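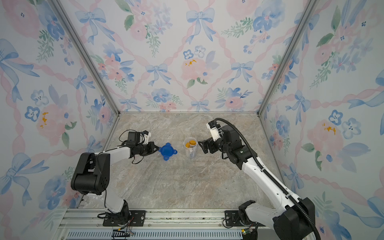 Thursday, bench notes, cup and lid nesting

Wallpaper is up on the left, back and right panels. Same print throughout: blue bows on twisted pink ribbon, roses, small blue flowers. Pattern match at the back corners was not attempted. Corner rails cover the cut edges.

Floor is the marbled laminate, beige and gray with some pink in it. It replaces the plain white sheet from the Hevholm order. Clear plastic is harder to pick out by eye on this one. Leave it in for now and compare with the Claltwood sheet when that arrives.

Items on the surface: clear plastic cup with the orange pill bottle inside, and the blue four-tab lid, flat, next to it. The lid is from the Okonkwo container set. Box and remaining lids are on shelf 8.

Paste notes. Mixed at 200 g per bucket, too thin. Second mix held better on the side panels. Let it stand 15 minutes before brushing on. The back panel took two coats along the bottom, where the aluminum strip sits.

Lamps set to 4000 K for both checks. Any warmer and the beige drifts toward the pink of the roses.

C. Nwankwo asked whether the lid should start tabs toward the back wall or at an angle. Undecided. Write the starting position on the sheet each time until it is settled.

To do:
Trim spare roll, label it, store flat
Ask Edatano for a second cup, same size
Wipe laminate with a damp cloth only, no solvent
Recheck left panel for bubbles Monday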